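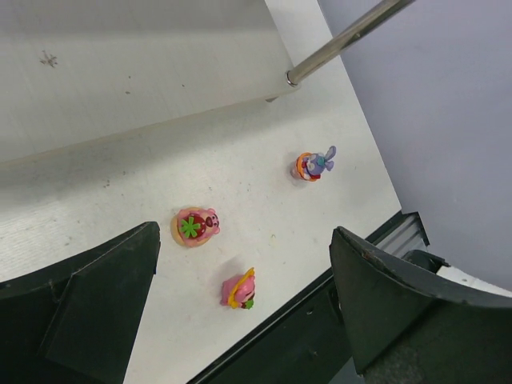

Teodoro Ibarra told me on Thursday that small figures look like clutter until you give them levels, and now I can't stop thinking about it! So I need your help.

How would you arrange tiny dessert figures on a two-tier shelf?

Mine are mostly purple bunnies on little cake-style bases, plus a strawberry bear I adore. The shelf is low, with metal posts and pale boards, and it lives on a white table by the wall. I'd love to see the faces AND the bases, because the bases are half the fun (the one on the pink base has tiny colored bits all over it, like sprinkles). But every time I line them up, the long ears get tangled and somebody goes over sideways. Do I do rows? Groups by color? Do I stick them down with something? I have 13 to place in the end, so there's a limit to how much breathing room I can give them.

posted by junipertoast
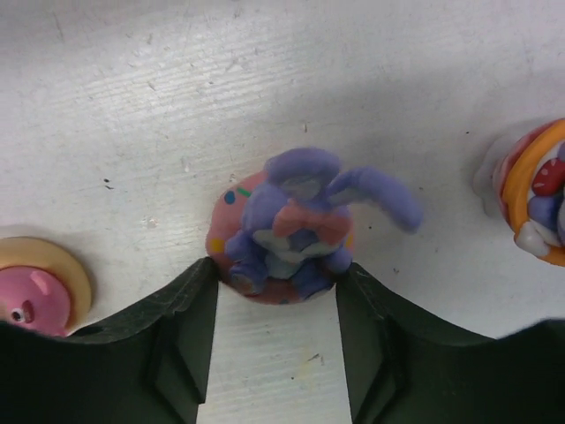
Replies

marge_in_prirnadport
Ooh, fun one. Stagger them! Back row first, then set the front ones in the gaps so you look between the ears. Turn each one a little so the ears point past its neighbor. I've done this with my own shelf of ceramic cats and it made such a difference. If your top board is close to eye level, put the ones with the best faces up there, and save the best bases for the lower board where you look down on them.

For sticking, get museum putty, a pea-size bit under each base. Press, quarter turn, done. Try one first and leave it overnight to see if it marks the paint. And wipe the board before you start, putty hates dust.

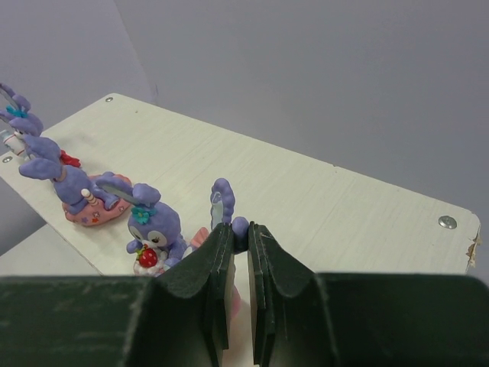

Three purple bunnies on the white board

dunk88
just put them wherever you like. mine are in a shoebox lol

Sonside Sal
Agree with the staggering but I'd skip color groups. With that much purple you want the odd ones spread out, so the strawberry bear goes off center on one level and anything yellow goes on the other. Also, take everything off and lay it all out on the table before you commit. I swapped mine around 11 times and loved every minute of it. Tall ears at the back, always!
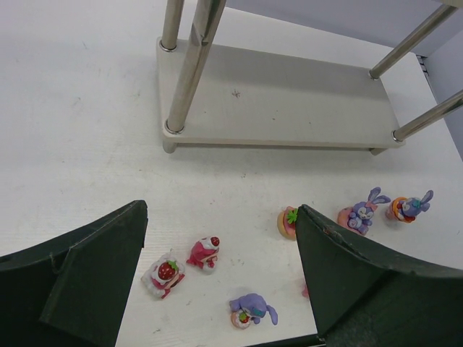
Low two-tier shelf, with six of the figures out in front

junipertoast
Thank you all! Putty is on my list, and I'm trying the staggered rows tonight, bear on the bottom level.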